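Hanorcombe WL-3 Wrist Camera Module for Low-Light Manipulation

Home / Sensing / Wrist cameras / WL-3

Part no. WL-3-B
Status: in production
Lead time: on request
Documents: data sheet, mounting drawing, Wuneo method note (rev. 3)

Overview

The WL-3 is a small camera module for the wrist of a single-arm manipulator. It is sold with the Wuneo exposure-conditioning software, a training and inference method that lets a grasping policy keep working when the room lights are low or off. The module has no lamp of its own. It relies on whatever light is already present and passes its exposure state to the policy along with each image.

The method was developed by Homa Sadeghi and Kagiso Cele at the Mthembu test kitchen and is described in full in the method note. This page gives a summary for buyers and integrators.

Background

Most wrist-camera policies are trained on well-lit recordings and then made tolerant of darkness by dimming those recordings in software. Dimming scales every pixel by the same factor. A dark kitchen does not behave that way. Indicator lights on appliances stay at full strength while the surfaces next to them drop into sensor noise, and a steel sink returns thin highlights that move as the wrist moves. A policy trained on dimmed footage tends to treat the indicator as the nearest solid object and reach for it.

Wuneo replaces dimming with recordings made in the dark. Each training episode is collected by teleoperation at its real light level, and the gain and shutter values are stored for every frame. During training these values enter the network as a separate input. The policy can then weigh a dark region as "not measured" instead of "empty." 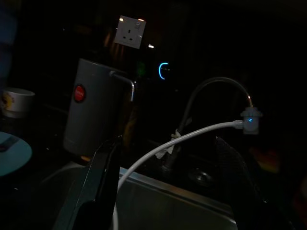

Point sources are handled by a second step. Any region that saturates at the current gain is marked in a mask, and the mask is widened by a margin that depends on shutter time. Masked regions still contribute to localization, where a fixed light is useful as a landmark, but they are excluded from the grasp-point estimate. In the method note this is called split use of highlights. Removing it was the most costly of the changes tested.

Results

The evaluation used 900 episodes across 9 kitchen layouts, none of which appeared in the training set. The training set held about 2,000 episodes. Tasks were limited to approaching, touching and lifting single rigid objects near a sink or counter edge.

With the lights on, the Wuneo policy and the dimming baseline performed the same within the spread between runs. With the lights off, the baseline failed mainly during approach, before contact. The Wuneo policy failed mainly after contact, when the gripper finger blocked the only lit part of the object. Nobuhle Xaba's error breakdown in section 4 of the note lists these cases by layout.

Replacing the true gain and shutter values with fixed ones brought the policy close to the baseline. We therefore do not support the software on cameras that hide their exposure state from the host.

Known limits

Thin flexible parts such as hoses and cords are detected poorly in the dark. The policy does not plan around them, and the integrator should set a keep-out zone.

Mesh, net and loose cloth were not included as grasp targets.

Blinking indicators with a period longer than the frame buffer may be masked in one frame and unmasked in the next. A longer buffer can be set, at the cost of response time.

Transparent vessels have not been tested below the lowest light level given in the data sheet.

The method does not detect water or steam. It should not be used as a safety function near sinks or heated appliances.

Mounting and setup

Mount the module so that at least one gripper finger stays in view through the whole range of opening. The software uses the finger outline to check calibration at startup and will refuse to run if it cannot find it. Glossy fingers are acceptable. Run the startup check with the room lights on, then repeat it at the lowest light level you intend to use.

Auto exposure may be left on. Auto white balance must be off.

Supplied with the module

Camera module with bracket
Locking cable
Calibration card
Wuneo runtime license, one arm
Trained weights for the Berwood two-finger gripper

Weights for other grippers have to be fine-tuned by the customer. Jacobus Adams maintains the fine-tuning scripts, and the current version was posted on 30th December. Requests for the evaluation recordings go to Reshma Sithole through the contact form. Please state the arm model, the gripper and the intended light level.

Related items: WL-3 replacement bracket, Berwood finger set, extended cable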